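Ticket 477: Listing shows up under the wrong neighborhood, map pin and search filter both off
Opened by: Munther Sayegh
Product: Vonari listing manager
Status: Resolved (see last entry)
Month: August

Hi all, me again! I've got a strange one this time and I've spent most of a morning poking at it, so I'm going to write the whole thing out in case somebody else runs into it.

I list homes in and near Brornomton, mostly older places on the Cuautle side of the creek. Yesterday I put up a new one, a bungalow with a detached garage and workshop out back, and it published with no errors and no yellow banner. Great. Then my seller texted me to ask why her house was in Odside. Odside is across the highway! Different schools, different price bracket, different everything. Buyers filtering for Cuautle don't see the place at all, and the ones filtering for Odside get a house they can't find when they drive over there.

What I see on my end:

The street address is right. I've read it out loud to my wife and she agrees.
The neighborhood field in the editor says Cuautle.
The public page says Odside, in the headline and in the breadcrumb.
The pin on the map sits 8 blocks east of the real house, next to a tire shop.

First thing I tried was the obvious one. I switched the neighborhood to something else, saved, switched it back to Cuautle and saved again. The editor was happy. The public page went on saying Odside (I waited through lunch, and yes, I cleared the browser cache, and I looked at it on my phone with the wifi off).

Second thing, I dragged the pin by hand. It went right where I wanted it and I got the little green check mark. I refreshed, and it was back at the tire shop. I did that one 2 more times just to be stubborn.

Third, I took the listing down and put it back up. Please don't do this if you can help it! It reset the days-on-market counter, which my seller thought was wonderful and my broker did not. The neighborhood was still wrong.

Then I made a draft copy with the same address and no photos, to see if one of my uploads was doing it. Same result, so I've stopped blaming the photos. The gallery on the live listing loads fine, by the way, captions and all.
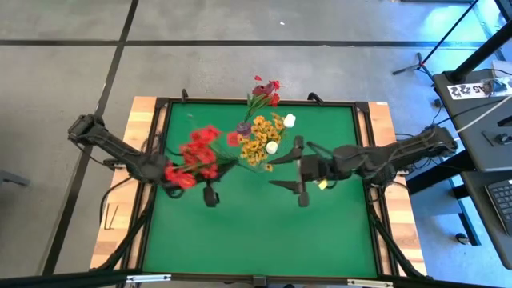

Gallery, photo 14: work table with green mat, concrete floor

I also tried a neighbor's address, two doors down, in another draft. That one came up as Cuautle with the pin in the correct yard. So it's something about this one lot. I'm leaving both drafts in my account so you can look at them, just please don't publish them by accident.

Could somebody take a look before the weekend showings? I've put a note in the description telling people to ignore the map, and it looks terrible.

Thanks!
Munther

Reply from Vonari support, 10:40 a.m.

Hi Munther, thanks for all the detail. I can see the same thing from here. Your editor shows the value you typed, but the public page takes the neighborhood from the parcel record whenever there is one. Could you check the parcel number on the Property tab and compare it to the county's? Please leave the listing up while we look.

Reply from Munther, 11:25 a.m.

Okay, so I went and looked, and I feel a bit silly, but only a bit. The parcel number filled itself in when I typed the address and I never gave it a second glance. I pulled the tax card from the county site and the last three digits are different. The lot was split years ago when the previous owners sold off the side yard, and my guess is the old number got handed to something over in Odside, or it's just a bad match.

I typed the correct number in and hit save, and now I get "Parcel locked by import." The field goes gray and I can't touch it. The little padlock next to it doesn't do anything when I click it either. Is that a setting on my side? I'm on the regular agent plan, if that matters.

Also, while I was on that tab I noticed the lot size is wrong too. It's short by 300 square feet, and I'd bet money it's coming from the same bad record. Can you fix both in one go?

Reply from Vonari support, 1:15 p.m.

Good catch on the lot size, it comes from the same place. The lock isn't a setting you can change. Once a listing has been published, the imported parcel can only be swapped by us. I've released it on your live listing. Please enter the county number again, save, then press Refresh Location on the Map tab. The order matters, as refreshing first brings the old record back.

I've also restored your original list date from before the relisting, so your days-on-market count should be right again.

Reply from Munther, 1:50 p.m.

That did it! Headline says Cuautle, breadcrumb says Cuautle, pin is on the actual roof, lot size matches the tax card. It took a few minutes for the search filter to catch up, but the house is in there now when I filter for it, and it's gone from Odside.

I took the "ignore the map" note out of the description and deleted the drafts. My seller has been told, and she's already sent me a screenshot to prove she checked.

One request for whoever handles that kind of thing: could the editor show a warning when the neighborhood I pick doesn't match the parcel? Even a tiny one. I would've caught this before I hit publish.

You can close this. Thanks for being quick about it.

Status changed to Resolved, 2:05 p.m.
Cause: wrong parcel matched on import after a lot split
Fix: parcel unlocked by support, county number entered, location refreshed
Follow-up: mismatch warning logged as a feature request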